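Notebook, manipulation bench
18 June 2023
Stastance head-and-hands kit, evaluation loan, second site visit (Yimyam)

Loan unit came back from Clindavetti with the new headband and firmware. First unit went back to them in December with the cracked hinge, so none of the old calibration files apply. I deleted them from the shared drive. If you have a local copy, delete that too.

What we are trying to decide is whether to buy the kit for the Iker tray work or keep using our own helmet rig. Stastance sells it as a package: headband with camera, battery pack, the recorder, and the hand tracking software that runs afterward on a desktop. No gloves and no markers. The output is a wrist pose and finger joints for each hand, per frame, and a confidence number. We would feed that to the Iker retargeting script in place of what we get from the helmet rig. The quote is $2000 for the hardware, with the software license billed separately by the year. I still do not have the license price in writing.

Setup on site. Band goes on in a few seconds. The battery clips to a belt or goes in a pocket. I put it in a pocket and the cable was long enough to reach with slack, which caught once on a chair back. Routed it under the shirt after that. The recorder has one button and one light. The light is green for ready and red for recording, and the wearer can't see it, so you have to listen for the beep. In a dining room the beep is hard to hear. I lost the first take that way and only found out when I checked the card.

Tasks were the same list as for the helmet rig: pick up tray, set down tray, carry tray, pour, wipe, open hands pose for calibration. Pour and wipe not done this visit. Started with the tray at the drinks station.
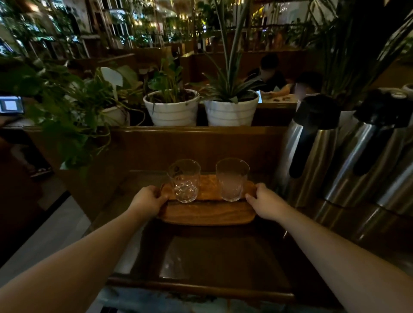
Tray grasp, one hand on each end, two glasses on board. Airpots at right.

Notes on tray grasp:

Tracking on the fingers curled around the tray ends is the hard case, same as it was for the helmet rig. The tray hides whatever goes under it and the software has to guess. The Stastance guess is a smooth one. It looks good when played back, but the confidence stays high through the whole grasp and I don't believe that. Our own rig drops the finger joints when it can't see them, and Iker falls back to a fixed grasp shape. I prefer that. Asked Clindavetti if there is a switch for it. Their answer was that the confidence is filtered over time and the raw value is not exported in this version.

Wrists were good. Overlay stays on the wrist through the lift and through the set-down, no jumps that I could find stepping through by hand. The wood color of the tray is not very far from skin under warm lights and I expected trouble from it, as we had with the helmet rig. Did not see any.

Glasses are not tracked. The kit does hands only. The brochure shows a cup with a box around it, and I asked about that as well. It is a separate module, not part of the quote. We need the tray pose and the glass positions for Iker, so we would go on labeling those ourselves either way. Clear water in a faceted glass was harder to label than the cloudy pink drink in the smooth one. I set the glass labels at the rim for both and left the liquid level out of it.

Exposure: auto only. Dim around the counter with bright windows farther back, and the camera settles on something in between. Hands were still usable. There is a short pumping when the head comes up from the tray toward the windows. The helmet rig has locked exposure and does not do this, but then its windows are pure white.

Field of view is good. Both hands stay in view down to the forearms when looking slightly ahead of the tray, the way a person would normally walk with one. With the helmet rig I have to remind people to look down.

Export: 1037 frames from the take I kept for the comparison. The export tool wrote all of them, with matching timestamps, in the same number of rows as the video. I mention it since the old firmware dropped rows at the end. That bug looks fixed. File format is plain CSV and the column names have changed again, so the Iker loader needs a new mapping. I put one in the repo under loaders, not merged yet.

Next, calibration. The procedure is four open hands poses, arms out, held until the beep. It is supposed to be done over a plain background. A dining room does not have one. I did it over the floor in the aisle, which was the plainest thing on offer. 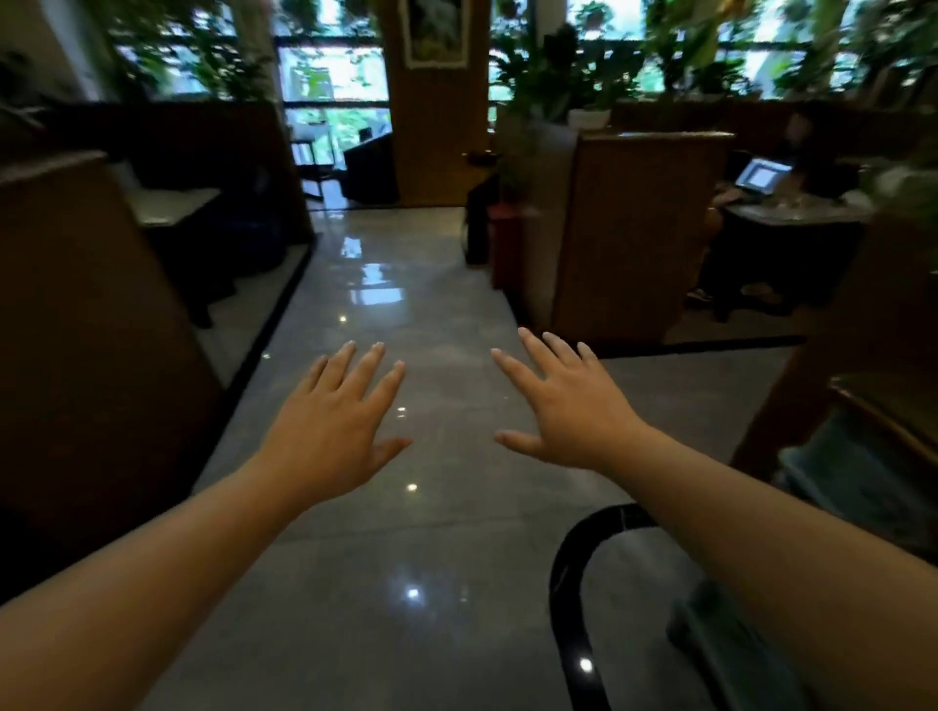
Calibration passed on the second attempt, and the failure on the first one is worth writing down. The software reports only "hand span not stable" and gives no frame number. I went through the debug overlay and the span estimate for the left hand was jumping by a finger width between frames, always at the fingertips, never at the wrist. My guess is the floor. The tiles are glossy and throw back the ceiling lights as small bright spots, and one of those sits just below the gap between the hands, close to where the thumbs come in. For the second attempt I held the hands a little higher so the fingertips were clear of the spots, and the span settled. That is one fail and one pass, so it is a guess and no more. It should be repeated on the bench with a sheet of acrylic and a lamp. If it holds up, the manual's "plain background" should say matte, and I would tell Clindavetti so.

Also on calibration: the user has to hold still with both arms extended, and by the last pose mine were shaking. The helmet rig needs one pose. It would be a nuisance with a new wearer every shift.

Battery: started full, finished with more than half left. Got warm in the pocket, not uncomfortable. The band left a mark on my forehead and slid back a little whenever I looked up. Since calibration is relative to the camera this should not matter for the hands, but it changes the view between takes and the horizon ends up in different places. Thinner hair than mine may do better or worse. Someone else should wear it.

Faces. The dining area is behind everything at this site and customers end up in the background of the takes. The Stastance software has a blur option at export. It is off by default. I ran it on the tray take and it did what it should for the people at the tables, but it doesn't touch phone or laptop screens. We will run our own screen blur on top before anything goes to the shared drive. Please don't copy raw takes off the recorder card.

Comparison so far, my opinion:

Kit is better on comfort, on wrist tracking, on view of the hands, on setup time.
Helmet rig is better on exposure, on honest confidence values, on calibration effort.
Finger joints during the grasp: neither is good enough to train on directly. Iker would use the fixed grasp shape in both cases.

Ran the tray take through retargeting on the bench PC with the new mapping. Iker in simulation follows the wrists and keeps the tray level within what the controller allows. Haven't run it on hardware and won't until the column mapping has been checked by somebody other than me. The left and right columns swapped order between firmware versions and I only caught it when the simulated arms crossed.

Leaning toward buying one kit if the raw confidence can be exported. Without that I would send it back and spend the money on a lighter mount for our own camera.

To do:
Get license price in writing from Clindavetti.
Ask again about raw confidence, and whether exposure lock is planned.
Acrylic sheet and lamp test for calibration.
Second wearer, same tray task, same counter.
Pour and wipe, next visit.
Review the loader mapping.
Longer beep, or a tape buzzer on the band. There is a spare buzzer in the drawer under the soldering station.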